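Serkarden sets money aside for a second pair of folding arms

Jul 10, 2023

Anyone who has ever stood over a basket of clean clothes at the end of a long day will have some sympathy for the folks at Serkarden, the wash-and-fold service on Undbridge Road, who have spent a good part of this year working out how much of their sorting and folding they would like to hand over to machines, and (the harder part) how much they can afford to.

The answer, after a budget meeting that ran well past supper, is one more pair of arms. The shop already has a two-arm station set up on a table in the back, where it has been learning its way through towels, T-shirts and socks since January. The new budget puts money toward a second station just like it, along with spare grippers, cables and a service plan that covers both.

Shazia Lashari, who runs the floor at Serkarden and has had the job of gathering up all the quotes, said she started with a much longer wish list.

"I had everything on there at first, conveyor, fancy lighting, the works," she said with a laugh. "Then you sit down with the numbers and a cup of tea, and you start crossing things out, and you find you can live without a conveyor."

What stayed on the list was mostly the plain stuff. The shop will keep its wooden worktables and mount the new arms the same way as the old ones. Spare parts got a bigger share this time around, which Lashari puts down to a week this spring when a worn gripper finger left the station idle while a replacement made its way through the mail. She would like to have those on the shelf from now on, thank you very much.

Two suppliers were in the running. Prumon offered a complete package with a five-year agreement, and Bukhari offered the arms on their own with service billed by the month, at $595 for both stations. Serkarden went with Bukhari in the end. Prumon's package was a good one, Lashari said, and she was grateful for all the time their people put in, but the shop is small and she did not want to be tied to anything that long while the work is still changing from one month to the next.

And it does change! Towels came along fairly quickly, she said, being big and square and forgiving. Socks are another story. They bunch up, they turn inside out, and a dark one will hide its own heel from you until you have picked it up and turned it over a couple of times. The station still hands a fair share of them back to the people at the next table, and the plan for the coming year assumes it will go on doing so. No jobs are being cut from the budget, and the 11 people on the payroll will all be kept on, with two of them getting paid training hours to look after the arms.

Delivery is expected in six weeks. Before then the back room needs another outlet run along the far wall and a bit of shuffling of shelves, both of which are in the budget too, under a line that Lashari had labeled simply "the boring part." She has also held back a small amount for things she has not thought of yet, having been through one installation already and knowing how that goes.

Customers should not notice much difference at the counter. Drop-off and pickup hours stay the same, prices are staying put through the end of the year, and anyone who would prefer to have their order folded by hand from start to finish only has to say so when they drop it off. A good many do, Lashari said, and she is perfectly happy to write it on the ticket.
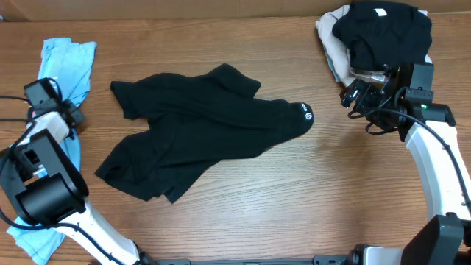
Photo courtesy of Serkarden

Sock work at the two-arm station, with more clothing waiting by the arm on the right.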